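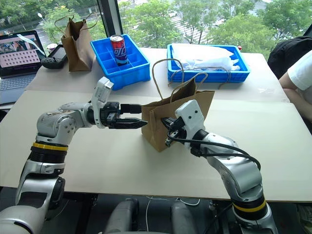
## About Grolar

We're a small bakery school in Stevlow, and we love bread! Grolar started in November with one deck oven, two long benches and a rye starter that we're still feeding today. Our courses are for home bakers, mostly people who have tried a sourdough or two and want to know why the middle came out gummy (we've all been there).

A class has seven places. You mix, fold, shape and bake your own dough from start to finish, and while it rests we eat lunch together and talk flour, which can get pretty heated. Most of ours comes from the Krajewska mill, stone-ground, and it changes a little with every harvest, so the recipes on our sheets get crossed out and rewritten all the time.

Beginners usually start with Plotirar, our two-day weekend course. It covers a plain white loaf, a seeded rye and the flatbread everybody asks for again. If you already bake, come to an evening class on bagels, buns or laminated dough!

We've now tested around 74 recipes, and the ones we like best are free to pick up at the front desk. Come in and smell the place, even if you're only curious. The door is open from eight, and the first loaves are out by nine.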